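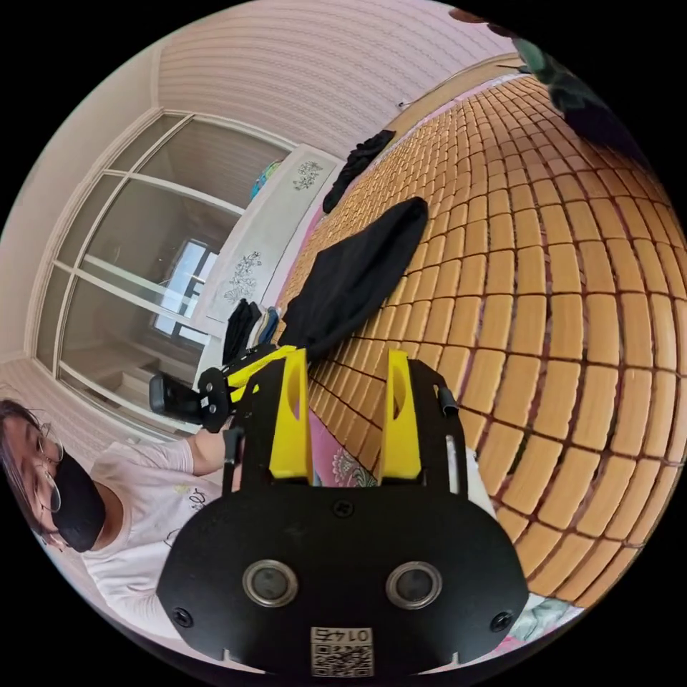

Folding day, upstairs bedroom

Sevstead house pages: Gallery 2
Added 11th May by Amber Parsons

The cool weather has come in and the summer clothes have to go up on the high shelf. In this house that job gets done on the bed, all in one go, with the wardrobe doors open and everything out where it can be looked at. This page has the pictures from the bedroom and the notes that go with them. The linen cupboard and the hallway are in Gallery 1, and the kitchen will get a page of its own when it is finished.

The bed as a table

We don't own a table big enough for folding. The dining table seats four and usually has somebody's paperwork on it, so the bed it is. The bamboo mat stays on over the sheet while we work. It gives a flatter surface than bedding does, and a shirt can be smoothed out on it without the sheet underneath bunching up. The only thing to watch is knitwear with a loose weave, which can catch on the tiles if you drag it. Lift it instead.

The mat gets wiped with a damp cloth before we start and again at the end. In March it was still being slept on every night. By June it will be rolled up and standing behind the door.

Sorting first

Everything comes out before anything is folded. We tried doing it shelf by shelf last year and ended up refolding the same jumpers when the next shelf turned out to have more of them. Now it all goes on the bed in heaps and the heaps get sorted into keep, mend and pass on. The mending heap is the smallest and takes the longest to get dealt with. Buttons mostly, and one zip that I have been putting off.

Irja Rantala, my neighbour in Dilden when I lived there, gave me her rule for the pass-on heap. If it wasn't worn in the last two winters, it goes. I keep to this for everything except coats. A good coat can sit out a few mild years and still be wanted.

Long sleeves

The black long-sleeved top is spread flat across the middle of the mat, with the sleeves out to the left. The folded stack is at the back on the right, the rust-brown piece on top and the teal-green and dark ones under it.

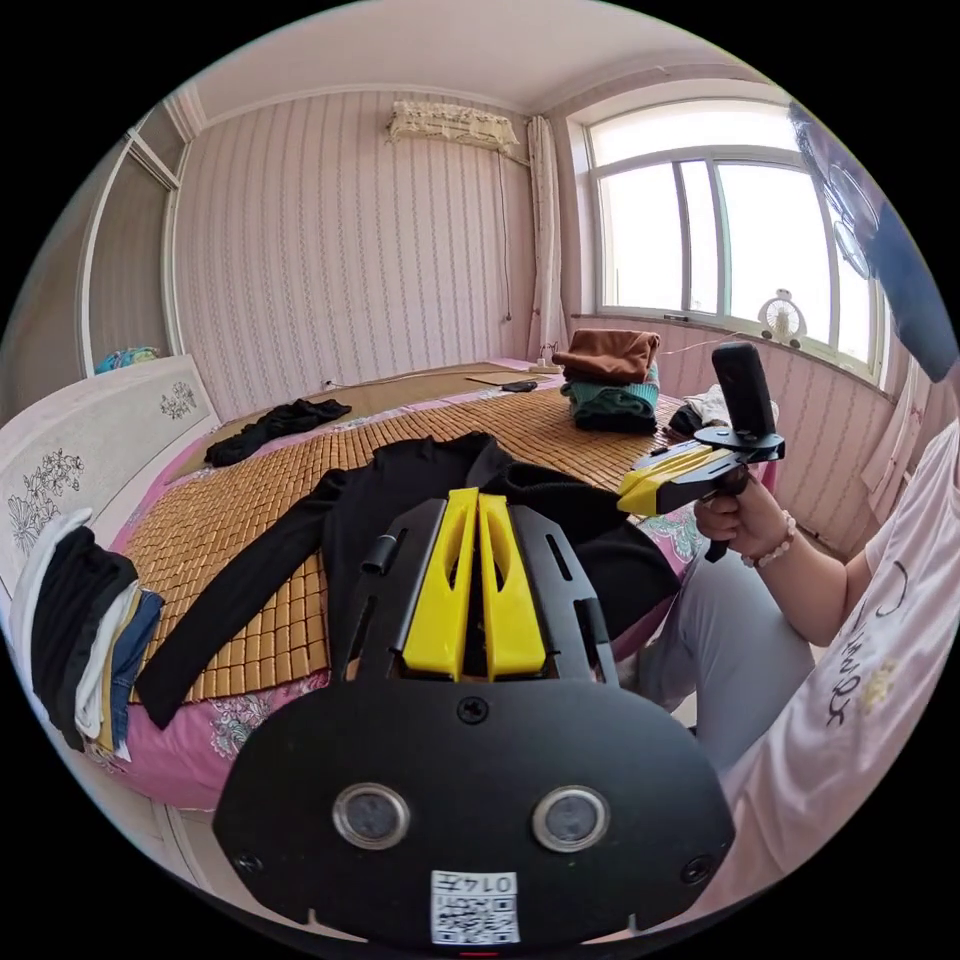

Long sleeves are where most people's folding goes wrong, mine included for years. The way I do it now is slow but the tops come out of the drawer the same shape they went in.

Lay the top face down and pull the hem straight. Smooth from the middle out to the sides.

Bring one side in to the centre line, sleeve and all, then turn the sleeve back down so it lies along the body. It shouldn't stick out past the folded edge.

Do the other side the same way. The two sleeves will overlap a little on a narrow top and that is fine.

Fold up from the hem in thirds. Heavy cotton may only want folding in half.

Turn it over, and put it on the stack with the fold facing the front of the shelf.

For thin tops going in a drawer I roll them after the sides are in. They take up less room and you can see the colour of each one without lifting anything.

Stacks

Dark things are the hardest to tell apart once they are folded. Black on black on navy is no help on a dim morning. I put a lighter or brighter piece on top of each stack as a marker, and after a week everyone remembers what lives under it. Trousers go in their own stack and are never mixed in with tops. Trousers slide.

I don't build a stack higher than the length of my hand. Taller ones lean against the side of the wardrobe and the bottom piece gets creases that have to be ironed out.

Where it all goes

The high shelf takes two storage bags, the soft Sipos ones with the zip on three sides. They cost 20 dollars each at the hardware shop in town and have lasted well, although the handle on the older one has been sewn back on. Summer dresses and shorts go in one, swimming things and beach towels in the other. A piece of cedar goes in each bag. I write what is inside on a luggage tag and tie it to the handle.

Winter things come down to the middle shelves, which are at eye level for me and a bit high for anyone shorter. Socks and gloves live in the drawer with the Astari dividers. These are just strips of plain card that slot together, and a pack of them was 99 cents on the clearance table. I bought one pack and should have bought more. They haven't been back in stock.

Anything in the pass-on heap goes straight into a bag and the bag goes straight out to the car. If it stays in the hall overnight, things get taken out of it again.

How long it takes

Allow about two hours for one wardrobe if there are a couple of you, and longer if there is a lot to try on. Trying on is best left until the sorting is over. Have something to drink nearby but keep it off the bed.

Still to do on this page

I want to add the inside of the wardrobe once the rail has been moved up. It is set too low for the long coats and the hems drag on the shoe rack. There should also be something on scarves, which are in a shoebox at the moment and don't belong there.

If you have a good method for fitted sheets, write to me through the contact page. I have tried the one where you tuck the corners into each other and mine still comes out as a lump, so for now the fitted sheets are kept inside their matching pillowcases at the bottom of the linen cupboard.

Back to Gallery 1: Linen cupboard and hallway
Next page: Kitchen (coming)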